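3/21/20

Sourdough log, day 23 of the starter. Fed at 7 with the Mosetti whole wheat, equal weights flour and water. Doubled in just under five hours, which beats anything from last week. The kitchen was warmer, so I can't credit the flour yet.

Mixed one loaf at noon. 500 g flour, salt at two percent, water held back a little from last time. The dough still spread on the counter after the second fold – the Skevine bread flour takes up less water than the bag suggests. Moved the bulk rise to the oven with only the light on. Final dough weight before shaping was lower than it should have been. Most of the difference was on my hands and the bowl. 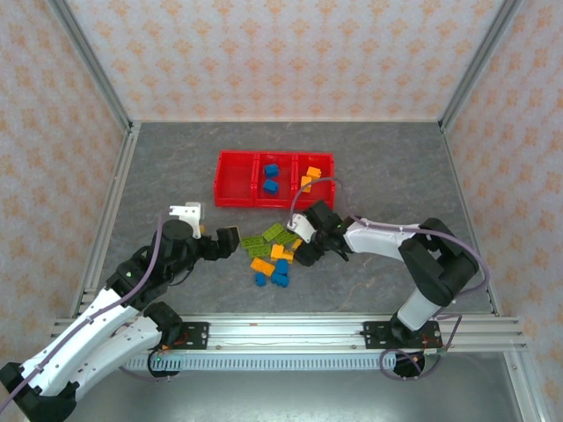 Unnamed reader under yesterday's entry thinks my bulk rise is too long for a kitchen this warm and would stop at a fifty percent rise, then shape and chill overnight. Worth a test. I have been waiting for it to double, and the last two loaves had a tight bottom and large holes under the crust.

Shaped at 5:40, into the fridge by 6. Bake tomorrow in the Bruvgate pot, lid on for the first half. Need to order more flour, as the store shelf was bare again. Espinoza lists rye but no white until the end of March. Remaining stock 700 g white, plus the end of the rye.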